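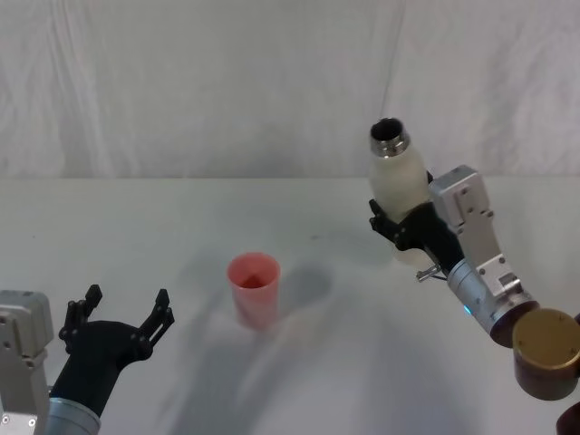 Tumbler on the white table.

Home | Archive | Notes | Contact

Field duplicates at Pledden

Print | E-mail

The November program at Pledden was reverse circulation only, drilled out of Wirkville on day shift, with samples going to Głowacki for lithium and the usual pegmatite suite. I have had several e-mails asking how I treat the duplicates, mostly from people who have read a Cirnelberg announcement and got as far as the line saying QAQC was "within acceptable limits". That line says very little unless the limits are given. What follows is how I work it out from the raw file.

A field duplicate is a second split taken at the rig from the same metre as the primary sample. It carries the error of everything downstream of it: the splitter, the bag, the crush, the pulverise, the subsample and the analysis. A pulp duplicate carries only the last part. If pulp duplicates agree closely and field duplicates do not, the laboratory is probably fine and the problem sits at the cyclone or in the grain size of the rock. Coarse spodumene does this routinely. One crystal breaking the wrong way over a chute will move a grade.

At Pledden the second chute on the cone splitter was left open all day and the duplicate bag was tied off at every 21st sample. Fixed intervals are easy for the crew and poor practice for me. The duplicates land wherever the sequence lands, and in this case most of them landed in barren amphibolite. I was left with 60 pairs, of which 11 were inside logged pegmatite. A precision figure calculated on the full set is dominated by pairs close to detection, where a large relative difference means nothing.
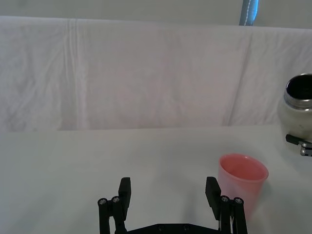 Open gripper over the tabletop.

I now do it in this order. First, strip out every pair whose mean is under ten times the detection limit. Second, plot what remains as half absolute relative difference against the mean, log scale on the horizontal. Third, go back to the logs for anything plotting high and check the sample weights. A primary split that weighs double its duplicate is a splitter problem whatever the assays say, and it should be reported as one. Two of the Pledden pairs failed on weight alone. Both came directly after a rod change, when the splitter had been knocked off level and left that way until the Friday.

The weights only exist because the crew hung a cheap spring balance off the side of the trailer. They were written in pencil on the back of the sample ledger and never made it into the database. I keyed them in from scans. If you are setting up a program, put a weight column in the dispatch form and make it mandatory – the lab will record weight on receipt as well, and the two can be compared.

Bias is a separate question. For that I use a ranked plot of primary against duplicate and look for a consistent offset from the one-to-one line. The pegmatite pairs showed the duplicate chute reading about 2 per cent low, relative. I would not correct for it on so few pairs. I would note it, level the splitter at the start of each hole, and swap the chutes halfway through the next program to see whether the offset follows the chute.

Moisture I have left out. The holes stayed dry to end of hole with one exception, and the wet metres in that one were speared from the bag and flagged. Speared samples should not be pooled with split samples in any of the above. 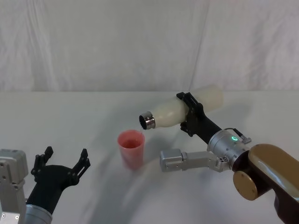 Can a coarse crush duplicate stand in for a field duplicate if the rig only has one working chute?

It measures a different stage. A crush duplicate is split at the laboratory after the sample has been reduced, so any error made at the rig is already common to both halves and cancels. Riffle the bulk reject bag instead, and label the result as a riffled duplicate in the database.

Filed under: drilling, sampling
Share: 21 | Comments: 2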